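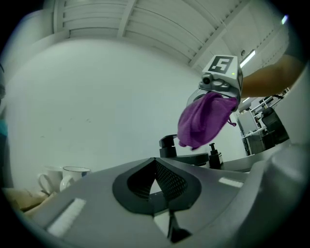 ## Teaching a gripper to wipe the counter: software tips

**Check the clocks first.** With two grippers, a 30 ms offset between streams will spoil a two-handed fold. Orkeo says its sync is automatic. Mine drifted, so I log both clocks.

**Don't trust the cloth tracker.** Cova's demo uses a flat square towel. Try it on a crumpled one next to mugs and pump bottles before you pay for anything.

**Replay before you train.** I threw out nearly 150 demos in December over lost marker poses. The planner had filled the gaps with smooth, wrong paths, and the log said "OK."

**Cap the speed in the controller.** A limit set only in the planner can be skipped by a retry.

I still wipe the counter by hand. Grostoner claims its next release handles any fabric; I'd like to see the failures too.

Wenceslao Ayala, 2026-05-24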